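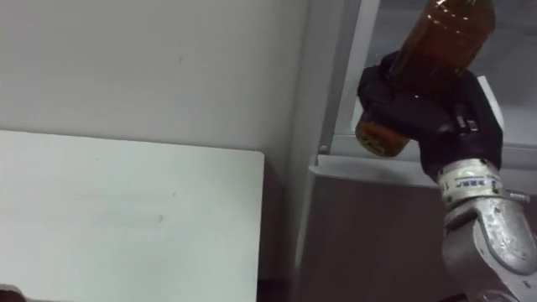 第三章 安装与首次开机

适用：Pendell Lukmont 便携式旋翼动平衡仪，中型直升机外场使用。轻型机看附录，传感器支架不一样，别混用。
本章修订：2018年9月7日。旧版第三章作废，撕掉。

3.1 开始之前

先核对机型构型表。构型表在维护手册随附的夹子里，不在本手册。表上没有的机型不要硬装，找 Pendell 外场支援要支架图。

要准备的东西：
主机，带电池
加速度传感器两只，A（横向）、B（垂向）
Kazmi 转速拾取器一只，反光片一包
长电缆两根，各 7 米，红色接头接 A，蓝色接头接 B
短电缆一根，黄色接头，接拾取器
力矩扳手，校验日期未过的
保险丝钳、保险丝、扎带、无纤维擦布、酒精

注意：电池出厂只有少量电。第一次用之前充满，用随机的充电座，大概要一个午饭的工夫还多点。别用车载逆变器充，接口能插上，但是会报故障。

警告：装传感器、贴反光片，一律在旋翼完全停转、旋翼刹车锁定、蓄电池电门断开之后进行。驾驶舱挂“禁止操作”牌。牌子谁挂谁摘。

3.2 安装加速度传感器

1. 打开主减整流罩，撑杆锁好。风大的时候加一个人扶着。
2. 找到支架安装点。主减前侧两颗带黄漆标记的螺栓。漆掉了就对照构型表里的图，不要猜。
3. 拆螺栓，一次只拆一颗。支架套上，装回，手拧到底，在拆另一颗。
4. 力矩按维护手册，不按本手册。本手册不给力矩值，各机型不同。
5. A 传感器装支架横向孔，插头朝左。B 装竖向孔，插头朝下。插头方向反了，相位会差半圈，后面算出来的配重全错。
6. 插电缆，拧到听见一声响。轻拉一下，不松。
7. 打保险。两只都要打。

注：支架底面要干净。有油的话测出来的高频值偏大，看着像轴承有问题，白折腾。

3.3 安装转速拾取器

1. Kazmi 拾取器装在固定倾斜环一侧的支座上，镜头对着旋转件。
2. 旋转件上选一块平的地方，酒精擦，晾干，贴反光片。只贴一片。以前贴过的旧片要揭干净，胶也要擦掉。
3. 反光片对准构型表里规定的那片桨叶（一般是黄色桨叶）。
4. 拾取器到反光片的间距调到 40 毫米。随机带的塑料间隔块正好这个厚度，塞进去顶住，锁紧螺母，把间隔块拿出来。
5. 间隔块放回箱子。箱子里有它的槽，槽空着就不许关整流罩。
6. 插黄色接头电缆。

警告：间隔块忘在倾斜环附近，后果自己想。上系留绳，绳子一头挂手腕。

3.4 布线

1. 两根长电缆沿主减后侧往下走，从维护口盖进客舱。不要从舱门缝里走，关门会压。
2. 每隔一手长扎一道。离操纵拉杆、液压管要有间隙，提总距、推杆到四个极限位置各看一遍。
3. 过尖角的地方垫橡胶皮。
4. 多出来的电缆在客舱里盘好，不要盘在主减舱。
5. 靠近发动机排气一侧不许走线。绕远也不许。
6. 请另一个人检查一遍再合整流罩。检查的人签字，装的人不能自己签。

注：扎带剪口朝外，剪平。剪下来的头捡干净，数一数。

3.5 主机固定与接线

1. 主机放客舱地板，用 Plultby 绑带固定在系留环上。前后都要拉紧。拿在手里测是不允许的，悬停也不行。
2. 红对红，蓝对蓝，黄对黄。接口有键槽，插不进去就是插错了，别使劲。
3. 没用到的接口盖好防尘帽。
4. 长按电源键，屏幕亮，松手。
5. 自检。屏幕上三个通道依次变绿。有一个不绿就停下来看 3.7。
6. 选语言，选单位，选机型。机型选完会问构型号，照构型表输入，不要用“默认”。默认构型是给台架试验用的。
7. 输入机号和总飞行小时。机号以后改不了，输错只能删掉整个档案重建。
8. 存储检查：一架机最多存 1000 组记录。满了不会自动覆盖，会直接拒绝采集，而且提示很小，容易漏看。飞之前看一眼。

3.6 首次地面采集

条件：机头迎风，风稳。阵风大就等。轮挡放好，周围清人。油量记下来，后面几次采集油量要相近。

1. 机组按正常程序开车。主机在开车前就要开机，开车过程中不要插拔任何插头。
2. 转速稳定后，屏幕上的转速值应和座舱仪表一致。不一致多半是反光片贴了两片，或者旧片没揭。停车检查。
3. 总距放到底，驾驶杆居中，通知机组保持。按“采集”。
4. 等进度条走完。中途机组动了杆就作废重采，别心软。
5. 连采三次。三次相位要靠得住，散得厉害就说明传感器松或者风不行。
6. 保存，文件名主机自己给。备注栏写风向和油量。
7. 机组按程序停车，旋翼停稳，再上去拆或者调。

注意：旋翼转速超过 102% 时主机会中断采集并蜂鸣。这是保护，不是故障。转速回来以后重新按“采集”既可。
注意：首次采集只看数，不加配重。先确认整套东西装对了。配重计算在第四章。

3.7 常见问题

通道 A 或 B 不绿
电缆没拧到底。重插。还不行就把两根电缆对调，故障跟着电缆走就换电缆，不跟就换传感器。

没有转速
镜头脏，擦。间距不对，用间隔块重调。反光片被太阳直射，机头转个方向或者等一等。

转速跳
反光片边角翘了。换新的，别用手指压回去接着飞。

屏幕提示“构型不符”
机型和构型号对不上，回 3.5 第 6 步。

开机后马上关机
电池。充电，或者换备用电池。换电池之前先拔掉三根电缆。

导出不认盘
只认随机的存储卡，别的卡不保证。卡写保护拨片检查一下。

3.8 拆除

1. 断电，先关主机，再拔电缆。
2. 拆保险，拆传感器，拆支架。原螺栓装回，力矩、保险按维护手册恢复。
3. 反光片可以留在机上，下次还要用的话在履历本上记一笔。
4. 工具、间隔块、扎带头清点。对照箱盖内侧的清单。
5. 履历本登记：装拆时间、主机序号、签字两个。
6. 关整流罩，锁扣逐个拉一下。

长期不用，电池取出单独放，干燥阴凉处，不要放在飞机上。

下接第四章 配重计算与调整。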